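Week three on the console

Tuesday was my second full day of recording at Flarham, so I'm writing it up before I forget which settings I used.

The job is simple to describe. I sit at the console with my hands in the two controllers and put stitches into tissue, and everything I do gets saved: the video, the joint angles, the pedal presses. The Gisler software then tries to learn the stitch from those recordings. We want 40 clean demonstrations before the first training run. At the end of Tuesday we had 9.

What counts as clean took most of the morning to agree. Vija Lepik, who runs the recordings, wants every run to start with the needle already held in the jaws, and to end once it has been pulled through and let go. If I stop to think halfway, the robot learns to stop there as well. So I now plan the whole stitch first, take my foot off the clutch and go through without a break. It feels odd. When I was taught suturing at Dullby I was told to pause and look as often as I liked.

The other thing I had to change was how I handle the thread. I tend to flick it out of the way with whichever instrument is free, and I do it differently every time. Vija played three of my runs side by side and you could see it straight off. We settled on one move, always with the same hand, and I practised it until I was bored.

There is no feeling through the controllers on this set-up, so I judge the pull on the thread by eye. I snapped one just before lunch and we threw that run away. Bad grasps we keep, as long as I recover - the Jolirley group found theirs coped better with a dropped needle when it had seen a few.

My hands ached by four o'clock. I've raised the armrests by 2 cm and will see if that helps. Next session we start on knots, which I'm expecting to be slow.
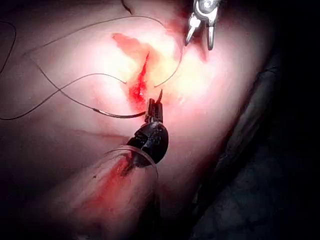 Needle at the lower end of the incision, with the grasper at upper right.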